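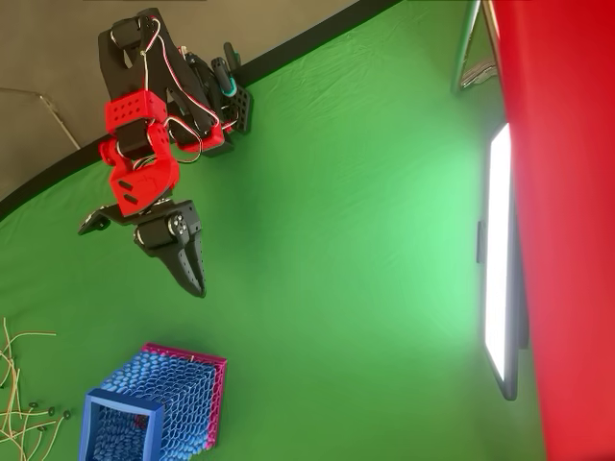
*Arm over the mesh basket, gripper closed and empty, green cloth behind.*

# Collecting approach-only episodes for the Stirkton basket task

August 2, 2020

These notes cover how we record approach-only episodes and mix them into a training set. An approach-only episode stops before the gripper touches anything. We started using them after our Stirkton policy learned to close its fingers far too early, and they are now part of every set we build with Treretov, our recording tool.

You will need a calibrated arm, a fixed camera and a working teleoperation link. Budget an afternoon for 100 episodes.

## 1. Fix the background and lights

Hang the cloth and clamp it at the top. Creases are fine. We tried ironing it once and saw no difference in validation loss. Set the light panel, lock the camera exposure, and leave both alone until the whole batch is recorded. If somebody bumps the panel, start a new batch and label it separately.

## 2. Set the start pose

Save one home pose with the fingers closed, then let Treretov add a small random offset at each reset. Check by hand that the wires have slack at the far end of every joint's range. A tight wire will pull on the wrist servo and the logged position will drift away from the commanded one.

## 3. Record

1. Reset to the home pose and wait for the servos to settle.
2. Start logging, then move toward the basket at normal speed.
3. Stop short of the rim and hold still for three seconds.
4. Stop logging before you back the arm away.

The hold matters more than we expected. In our first batch we skipped it, and the policy never learned to slow down.

Move the basket after every six episodes. Turn it as well as sliding it, so the rim faces different ways.

## 4. Throw out the bad ones

Run the Nasholm filter script with default settings. It flags dropped frames and any episode where the gripper command changes. On our last batch it flagged 34, mostly from the operator brushing the trigger - a stiffer spring has fixed that.

## 5. Mix and train

Add the remaining episodes to your full pick-and-place set and mark them with the `approach` tag. Leave the sampling weight at the default for the first run. With the Prajapati baseline, early closing became rare on our bench, though final placement accuracy stayed the same. We haven't tested this with a moving camera.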